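Hand-held gripper

A hand-held gripper is a pair of robot jaws on a handle, with a camera looking down over them, that a person carries around and squeezes by hand. I've been testing them at Praltgate for long enough to have opinions, so this entry has a few mixed in.

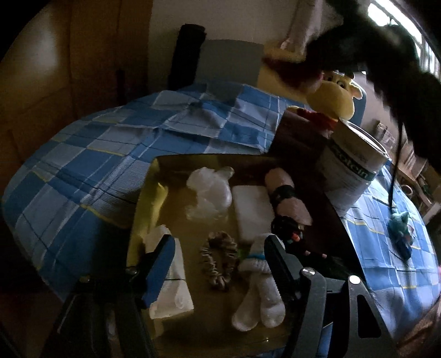 What it is

Take the end off a robot arm, put a trigger or a pair of finger loops where the wrist used to be, and you have the idea. You squeeze, the linkages swing, the jaws close. The camera records what the jaws see, and later on that recording can be used to teach an arm with the same jaws to do the same job. People in our building say "the hand" or "the grabber," and the parts list says "manual end effector," which I have never once heard spoken out loud.

The jaws on most of these are moved by side linkages with round metal pivots at the joints. More pivots means more places for play to creep in, and play is the thing I end up writing about most in my notes. If you can wiggle the tip of a jaw with your finger while the trigger is locked, that wiggle is going to show up again when you try to pick up something thin.

Jaws and pads

The part that touches the object matters more than anything else on the tool (Uzma Warraich would argue for the camera, and we have had that argument plenty of times). Broadly, you'll meet these kinds of surface:

Soft pads. Our blue ones come from Dusetti. They give a little and spread the force, and they are lovely on a rolled-up pair of socks. They also pick up lint like you wouldn't believe, and once they're linty they slide.

Fine serrations. Tiny teeth along the inner edge of the jaw. Great on ribbed cuffs and anything gathered, like a scrunchie, where the teeth have folds to settle into. On a smooth plastic packet they do much less.

Plain hard edges. Cheap, easy to wipe, and fine for blocks and boxes. I keep a set for checking alignment and hardly ever pick up anything real with them.

You can mix them, with a pad on one side and teeth on the other, and I've grown fond of that. The soft side holds and the toothy side steers. Joonas Harju thinks mixed jaws make the object roll toward the pad as they close, and he's right for round things. For cloth I haven't been able to see it.

The box test

There's no agreed standard for comparing hand-held grippers, so every group makes up its own. Ours is the box test. You put a bunch of small household things in an open box, stand over it, and take them out one at a time, then put them back. It's all soft and awkward stuff: socks, a scrunchie, a crumpled plastic bag, small packets, something rolled with a band around its middle. The walls are half the point! Picking up a sock from a flat table is easy. Picking up a sock that has slumped into a corner, with a linkage arm that sticks out wider than the jaw it drives, is a very different afternoon.

A full run with us is 100 picks per gripper, with the same person holding it the whole way through. We switch people between runs and then repeat the whole thing, because hands differ a lot. Leena Suominen has a very light squeeze and gets good numbers from jaws that I can't do anything with.

We count a pick as good when the thing leaves the box and stays held until it's over the cloth. Dragging it up the wall doesn't count. Dropping it and catching it again doesn't count either, although I did try to get that rule changed.

How the ones we tried compare

Over the spring we worked through two tools, the Cultus and the Haldane. Between them we logged 1,590 picks, and 1,083 of those were good by the rule above. A fair chunk of the bad ones are mine from April, when I was still learning to stop squeezing so hard.

The Cultus is the lighter one. Its jaws open wide, and the tips are rounded so they slip down beside things without snagging. I liked it right away. The trouble is that the linkages spread outward as the jaws open, and in a narrow box they knock against the sides well before the tips get where you want them. You learn to come in half closed and open up at the last moment, which feels backward for the first hour and then feels normal.

The Haldane keeps its linkages tucked in closer and gets into corners far better. It's heavier toward the front, though, and after a long run my wrist knew all about it. It also has a stiffer spring. For packets and blocks that's a plus. For bags it is a real nuisance, as you tend to squash the bag flat and then lose it when the plastic springs back.

If somebody made me pick, I'd take the Cultus for cloth and the Haldane for anything with a hard edge. Impi Koskela would take the Haldane for everything, and she has the wrists for it.

Camera placement

The camera normally sits above and behind the jaws, with a wide lens so you get the tips and plenty of the surroundings as well. Wide lenses bend straight lines near the corners, so window bars and table edges come out curved. It looks odd to people and doesn't seem to bother the software, provided you measure the bend beforehand and stick to the same lens.

Two things to look out for:

Hidden objects. The jaws cover part of whatever you're reaching for. Low camera mounts make this worse. If the packet you want is tucked behind the left jaw at the moment you close, the recording isn't going to teach anybody much about where it was.

Shadow. A box in side light has one bright wall and one dark one, and small dark things next to the dark wall more or less vanish. We tried a ring light and got glare on every bit of plastic, so we went back to turning the box. Martti Manninen now turns it a quarter of the way after each run and writes the direction on the sheet.

Common faults

Pad creep: the soft pad slowly shifts toward the tip. Mark its edge with a pen so you can tell.

Dry pivots: the jaws start closing in two steps instead of one. A drop of light oil, then wipe it, then wipe it again before it gets anywhere near the pads.

Uneven closing: one jaw arrives first and pushes the object over. It's nearly always a bent linkage arm. On the Cultus you can swap one arm by itself. On the Haldane you have to order the pair.

Camera shift: somebody carried the tool by its camera mount. Redo the calibration from the start. I skipped it one time and threw away 101 picks, a whole run plus the warm-up one.

See also

Parallel jaw; Fingertip pads; Wide-angle lens calibration; Box test scoring sheet; Wrist strain (the page Leena wrote, worth reading before your first long run)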